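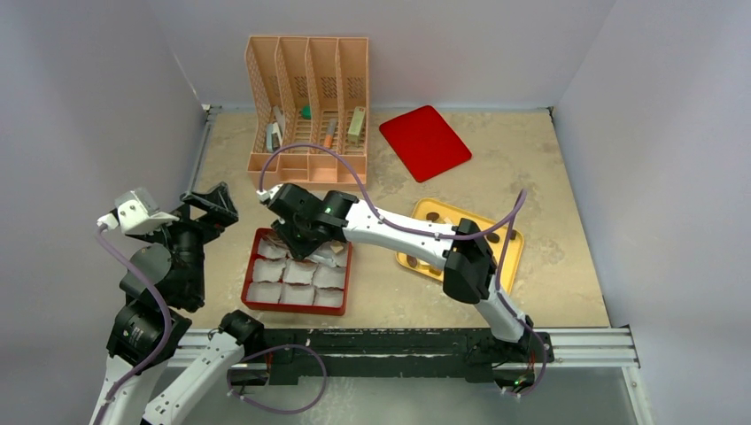

Just leave them in the box they came in, one reader wrote after my last post on chocolates, the box was designed for it. Fair enough. I used to say the same. Then I bought the big assortment from Furnival in Podville, the one where the lid never goes back on straight, and I began to wonder who exactly that box was designed for. The shop, I suspect.

So I have been trying trays, and I came to it as a doubter. The idea is that you take everything out, see what you have, and put it back in some order that makes sense to the people eating it. Clakska sells a whole line of stuff for this and their leaflet promises "effortless sorting." I have a drawer full of effortless things.

The red tray with the square cells is the one I'd defend. Each cell gets a crinkled white paper, one chocolate goes in each paper, and they stop knocking into each other. My complaint is the papers. They come in packs of 100, stuck together like wet leaves, and I peeled off 2 at a time for most of an evening before I gave up caring.

I also don't believe the desk organizer belongs anywhere near food, whatever the magazines say. Salmon-colored, four slots, diamond holes in the sides. It's a file holder. It holds a marker-like stick very well.

The yellow tray is for the ones waiting their turn. With a raised rim it does keep the round ones from wandering off, and you get to see the rose-shaped dark one a little way from the white square and decide who deserves which. I spent 60 minutes on this in July, with the fan on, which was a poor choice of month.

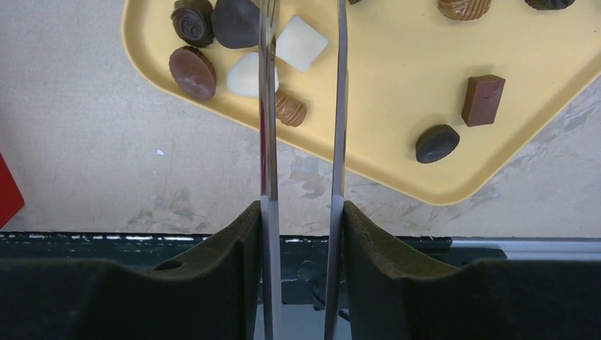 What I'd skip

Sorting by flavor. You can't tell from the outside, and the Flindeso guide that claims you can got it wrong for me on the very first bite (coffee, when I'd been told caramel). Sort by color, dark and milk and white, and let people take their chances.

I'd skip the second pack of papers too. I still have most of the first.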